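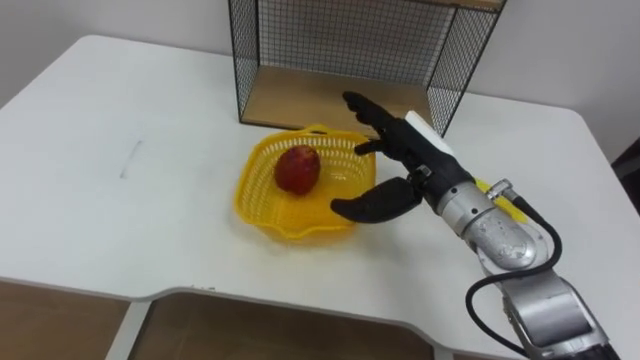

**Dakomus to open its Bancombe test rooms to visitors in October**

BANCOMBE — Dakomus will open its robot test rooms to the public for one afternoon in October, the company said. Doors open at 1 p.m. and the last group goes in at 4:30 p.m. Admission is free.

Visitors will see a humanoid robot doing table work in a room fitted out like part of a home. The tasks are everyday ones: handling fruit, reaching into a basket, and working next to a wire-mesh rack on a white table. Engineers will run the robot and take questions between runs.

"People ask us what the robot does all day, and the answer is that it handles apples and bananas," said Genji Iwasaki, who heads the test program. "We would like them to come and watch a full session, including the slow parts."

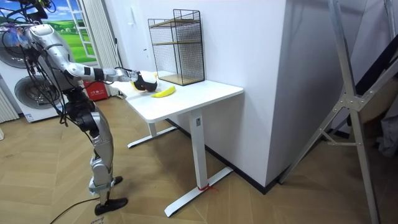
*The humanoid robot at the standing desk in the Dakomus test rooms, Bancombe.*

The afternoon is divided into 8 group visits of 40 minutes, some of them running side by side. Each begins with a short talk on how tasks are chosen and how attempts are scored. Groups then move to the test room, where a line on the floor will mark the viewing area. Visitors are asked to stay behind it while the arm is in motion.

Dakomus has 300 places available. Sæther, the company's engineering partner in Serkport, will send staff to answer questions about hand design and maintenance.

"Hands are the part that visitors want to talk about most, and they are the part we spend the most time on," said Takumi Ebihara, hardware lead at Sæther. "Bring your questions, and we'll have spare finger parts for people to hold."

Children under 12 must be with an adult. The rooms are on the ground floor and have step-free access. Photography is allowed without flash.

Places can be reserved at the Dakomus front desk or by mail to Open Afternoon, Dakomus, Room 307, Bancombe. Requests should give the number of people in the party and a preferred start time. School groups should contact the front desk before booking.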